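Reading time: 2 minutes

Storing grapes and berries between deliveries

Sosdale_Pantry
Members are invited to comment on how soft fruit should be kept at the Zolliddale branch. My proposal is that grapes be placed in a shallow basket with openings along its sides.
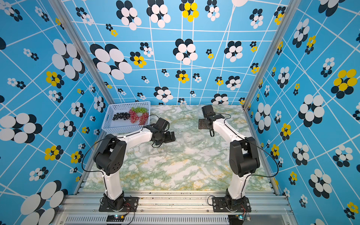

White plastic basket with grapes, towards the rear corner.

Gallardo
I must disagree in part. An open basket suits a counter for 2 hours -- any longer and the fruit should be refrigerated. I would also ask that bunches be kept apart by colour.

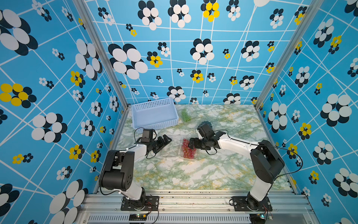
The marble-patterned surface is acceptable to me, provided that it is wiped down before each delivery.

Stando
I support the basket and do not consider sorting by colour necessary. I suggest the following:
1. Remove split grapes on arrival.
2. Return any bunch left outside the basket.

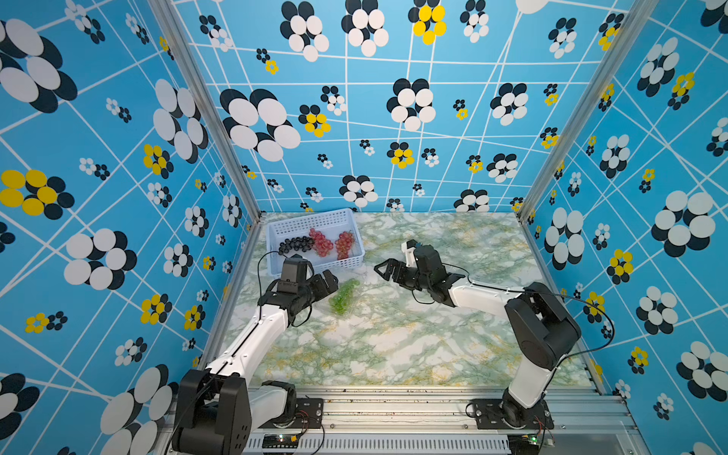 3. Keep blueberries in their clear clamshell.

Gallardo
Item 3 is agreed. Item 1 should apply to berries also. 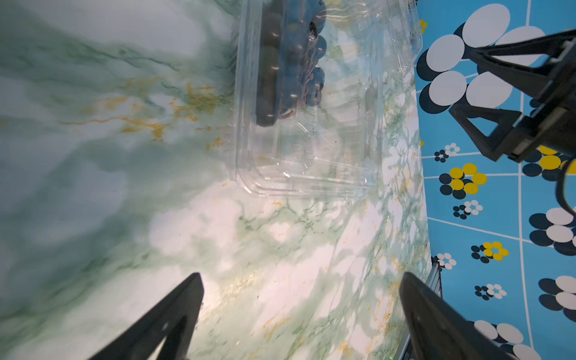
Zolliddale_Member
Should blueberries be washed before storage?

Sosdale_Pantry
They should be washed only when they are to be eaten.

Contact the moderators | Copyright Sosdale Forum | Back to top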